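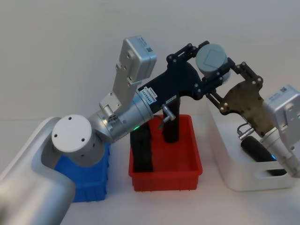
Robot arm with black tool body and sensor housing

Parish Petitions and Letters to the Bishop: Frequently Asked Questions

Last revised March 9, 2023

Who may sign a parish petition?
Any baptised Catholic aged 17 or over who lives in the parish or worships there regularly. Visitors may write to the bishop in their own name but should not sign the parish sheet.

Is there a minimum number of signatures?
No. A letter from one person is read in the same way as a petition. The petition on Mass times at Aoki carried 249 names; the one on the side chapel carried 17.

What should the letter contain?
State the matter in the first paragraph, then the facts with dates, then the request. Keep to 2 pages. Copies of earlier replies go at the back – do not quote them at length.

Can I write anonymously?
Unsigned letters are not answered. If you need your name withheld from the parish priest, say so in the first line and mark the envelope "Confidential". Safeguarding concerns do not follow this procedure and go straight to the safeguarding office or the police.

Do I have to speak to the parish priest first?
For parish matters, yes. Give the date of the conversation in your letter. For diocesan matters this step does not apply.

Where do I send it?
To the chancery, for the attention of Fumiko Chiba. Letters about parish property go to Tullio Pagano. Email is accepted if the signed letter is attached as a scan.

When will I get a reply?
Receipt is confirmed by post. Petitions received after the end of April are held over to the autumn meeting of the pastoral council.

Can a decision be reviewed?
Yes. Ask in writing for the decision to be changed or withdrawn, and enclose a copy of it. Time limits in canon law are short, so check the date on the decree before you write.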